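Household Food Skills, Unit 2: Sorting Produce at Home
Handout by Valentina Maldonado, revised Mar 23, 2024

Okay, so last time we talked shopping, and I ran way over (sorry!), which means the sorting part got squeezed into the last few minutes. I'm writing it up properly this time, with the bits I skipped.

Where to work

You do not need a big kitchen. I do all of mine at a table with a cloth on it, and a shallow box for the produce. Shallow matters more than you'd think! In a deep box the stuff at the bottom gets squashed and forgotten, and then in June you find it by smell. A low cardboard box is fine, even a beat-up one with a torn corner like mine. 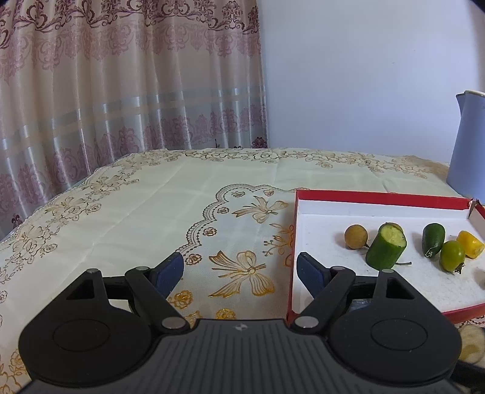
Thandeka asked whether the cloth should come off first, as hers stains if you so much as look at it with a beet. Good point, and yes, take it off if you love it. I leave mine on for whole, dry things and put a board down the moment a knife comes out.

The first pass

Take things out one at a time and really handle them. Turn each one over, press near the stem end, have a sniff. I make two groups: keeps for a while, and eat soon. Anything already cut goes straight into the second group, no debate. A cut cucumber loses water from the open end, so wrap that end and get it in the fridge the same day.

Green tomatoes are the ones everybody asks me about. If they're unripe (and not a variety that stays green, check with whoever grew them) they can sit at room temperature, out of the sun, in a single layer. Don't let them touch if you can help it. The fridge stalls ripening, so I keep them out of there until they've colored up. A dried-up stem doesn't bother me. Soft spots do, and those get cut away or the whole tomato goes.
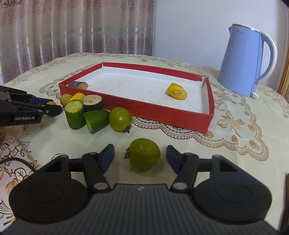 For your own kitchen

Sort whatever you've got at home and write down which group each thing went into. Weigh the eat-soon group if you have a scale. Mine came to 505 grams last time, and I made a pan of relish out of it with plenty of onion. Marit has the Mersha scales if you want to borrow one, just bring it back before Unit 3.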